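# The Cup, the Belt and the Bill

Clillberg calls it a picking cell in a box. You get an arm, a five-fingered hand, a belt, a bin and a controller, and the sales sheet says a small shop can have it sorting mixed goods by the end of the day it arrives. The name on the quote is Vurance. The service plan that comes with it, whether you want it or not, is called Hatix Care.

I spent two days with one in June and have been arguing with myself about it since. The work I saw was plain stuff: a light blue cup, a green belt, a pink bin.
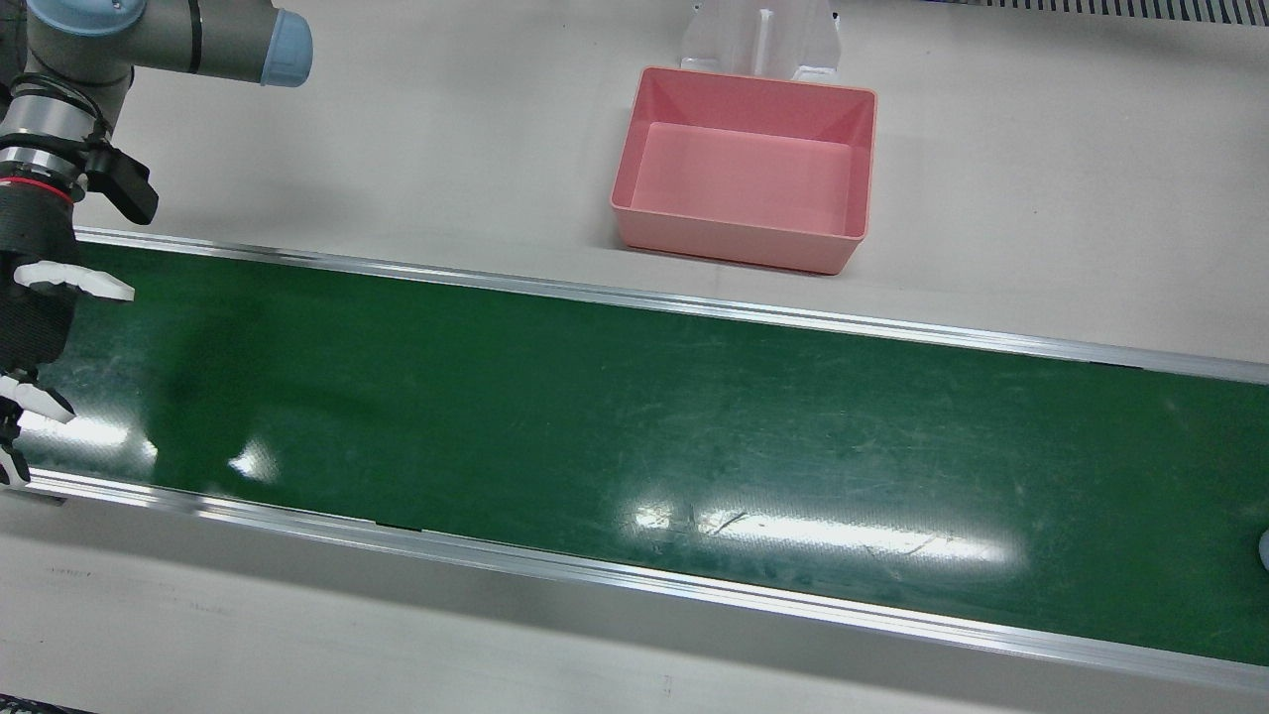
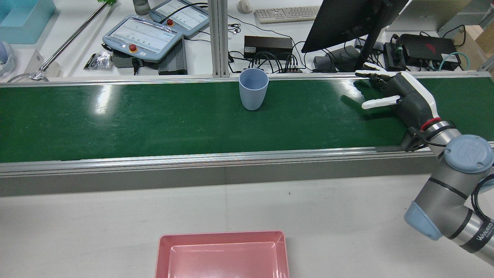
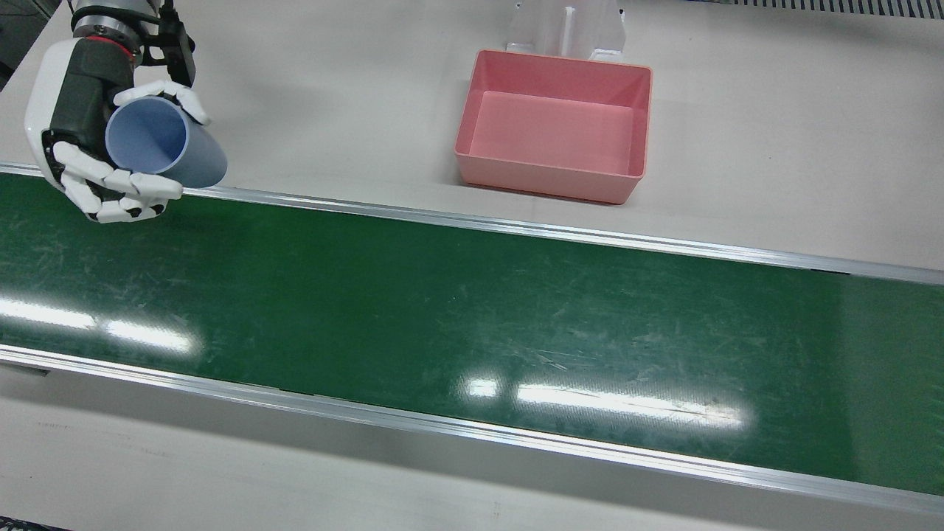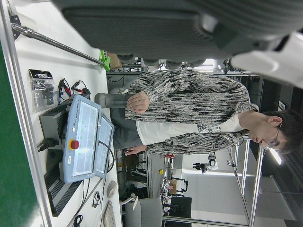
I should say where I come from. I ran a packing room before I wrote for a living, and I have bought machines on the strength of a good demo. One of them ended its days holding up a shelf. So when a vendor tells me that a hand with fingers will do what a suction cup does, only better, my first question is what the suction cup costs.

## What they are selling

The pitch goes like this. Ordinary grippers are cheap and fast, but each one is good at a narrow range of things. Change the product and you change the gripper, or at least the fingertips, and then somebody has to teach the new positions. A hand shaped like ours can close on a cup, then a bottle, then a soft pouch, with no tool change in between. If your shop runs short batches of many different items, you save the changeover time.

It's a fair argument as far as it goes. I know shops where changeovers eat a good part of the morning. But the argument depends on two things being true at once: that the hand can hold all those items well enough, and that switching from one to the next takes less work than swapping a gripper would have. The brochure proves the first with photographs. On the second it has a paragraph of soft words and a picture of a smiling operator.

Gosling, the reseller that handles Vurance for most small customers, is a bit more careful. Its price list breaks the software into item "packs," and a pack covers four items. You teach the cell four things, and the fifth means another pack. I had to read that page twice. A system sold on its flexibility has a meter running on exactly that.

## The cup test

I asked for a dull test. One type of cup, one belt, one bin, 100 tries. The cell would be set up by the reseller's own technician, so there could be no complaint that I had done it wrong. I kept the tally on paper. A try counted as good if the cup went into the bin without being dropped and without anyone touching the pendant.

It made 92. Eight failures, then, out of 100.

Whether that sounds good depends on where you've worked. The technician was pleased. I was less so. At the old packing room a line that dropped eight in every hundred would have been stopped before lunch, and these were cups, light and empty and all the same. Five of the eight were the same kind of miss, with the fingers closing a little early and pushing the rim away. The other three were drops on the way to the bin. When a cup went over on the belt, the cell usually stopped and waited to be told what to do about it.

To be fair to the thing, a grasp that worked tended to look secure. I pulled at a cup by hand with the cell paused and it took real effort to get it loose. I had expected a weak squeeze and a lot of hoping. The finger control is the best part of the package, and I'd guess it's where most of the development money went.

Speed is another matter. Clillberg gives no cycle time in the sheet, only "human-like pace." Having watched it through a full afternoon, I can say the human in question is in no hurry. I could have cleared the same belt by hand and gone for coffee. The company's answer is that the cell doesn't get tired and will go on through the night. Fine, but a cell that stops on a tipped cup won't go on through the night unless someone is there to pick the cup up, and then you are paying for both.

## Setting it up

The quick-start guide is well written and I'd like to meet whoever insisted on the large type. The steps are in the right order, the warnings come before the thing they warn you about, and the wiring pages can be followed by a person who has never opened a control box. I have seen far worse from much bigger firms.

Then you get to teaching an item and the guide goes thin. You move the arm to a start pose, pick a grasp from a list, adjust it, save it and run it. The list has names like "wrap," "pinch" and "cradle." Which one does a cup want? The guide says to "select the grasp most suited to the item." I tried wrap first, as anyone would. The technician shook his head and moved the approach angle, then moved it again, and after a while I stopped asking what he was doing and just watched.

He was good at his job. That's part of my worry. Nearly every improvement I saw over the two days came from him knowing something that was in neither the guide nor the software. He could tell from the way the fingers met the rim that the next few tries would go badly. A customer won't have him. A customer gets Hatix Care, with a phone line and a promised reply by the next working day.

My own attempt at teaching, with a plain bottle, took most of a morning. It worked by the end, more or less. I didn't run a full count on it, so I won't give a number.

## The money

The cell itself is priced on request, and I've been asked not to print the figure I was given. It is more than a simple two-finger cell and a good deal less than a custom line. Call it the price of a decent van.

The plan is public, so I can print that: $900 a month. It covers updates, remote help and one replacement set of fingertips a year. Drop the plan and the cell keeps working, according to the contract, but you can't add items. I asked what happens to items you've already taught if you let the plan lapse and later pick it up again. The answer came back in writing and said the items "remain associated with the account." I asked if that meant they would still run. I am waiting for that one.

A shop owner should put the monthly charge next to the changeover time it claims to save and do the sum with real numbers from the floor. If you change product several times a day, and each change ties up a skilled person, you may come out ahead. If you change twice a week, you won't come near it. Gosling has a spreadsheet for this and will send it to you. Look at the cell for "operator attention per shift," which arrives filled in as zero. Type in anything else and watch the payback date move.

## Wear, and what wasn't covered

Two days isn't a wear test. I can't say how the fingers hold up after a season of work, and as far as I can find, neither can Clillberg, because the oldest customer unit was shipped only last year. The fingertips are treated as a consumable. The joints aren't, but a joint repair means sending back the whole hand, and the loan hand is subject to stock. I'd want that sentence changed before I signed anything. A hand out for repair with no loaner leaves you with a very expensive arm and a belt.

I'd also want to know more about dust. The packing room I ran was full of cardboard fluff by ten in the morning, and it got into everything with a gap in it. A hand has a lot of gaps. There is a fitted cover listed as an accessory, and the listing warns that using it "may affect grasp performance." No figures for how much. I asked to repeat my cup count with the cover on and was told none were in stock.

Noise was no trouble at all. You can hold a normal conversation next to it.

## Who might want one

A school or a training center could get a lot out of this cell. So could a firm that wants its people to learn this kind of work before a bigger purchase, and has the patience for it. The hand is interesting, the arm behaves itself, and the manual will get you to the first movement without tears.

For a working shop I'd hold off. Let somebody else find out about the joints. If you must have one now, ask for three things in the contract: a guaranteed loaner, a plain statement that taught items keep running without the plan, and a trial on your own goods with your own staff doing the teaching. Don't let the technician near it. I mean that kindly – he's the best argument for the product, and he goes home with the van.

Clillberg says a software update due this winter will let the cell recover from a tipped item without stopping. I've asked to run the same hundred cups again when it comes out, and they have said yes, so far without a date.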